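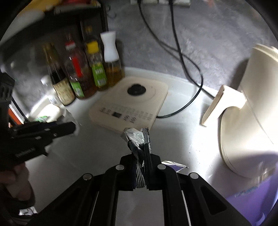

Hi Nana, quick catch-up on the Sokora kitchen chores work, which I know you've been waiting for since January! The short version is that machines can do a few kitchen chores if everybody is very patient, and cleaning up after cooking is still the hard one. Wiping a flat counter is fine. Picking up trash is where we struggle, and foil is the worst of the lot. A crumpled strip like the one in the jaws at the edge of the cooktop has a different shape every time you touch it, and it's shiny too, so the software keeps losing track of where the metal ends and the glare on a white counter begins.

We now have 503 recorded pickups from the Fallgate kitchen (foil, wrappers, bottle caps, that kind of thing). Eetu Lahtinen went through them and threw out the ones where the jaws closed on nothing, and he's been training on what's left. Caps are looking good. Flat scraps lying tight against the counter are not, and I wouldn't promise you those this year.

Money is okay. We spent a bit more than planned on jaw pads, the soft ones wear out fast, and I'd like to move 3 days of bench time over from the Revuddale shelf-stocking job to cover it. Could you let me know if that's a problem?

Next up is cords. Kitchens are full of them and the arm has to learn to leave them alone. I'll send Eetu's numbers once he's happy with them.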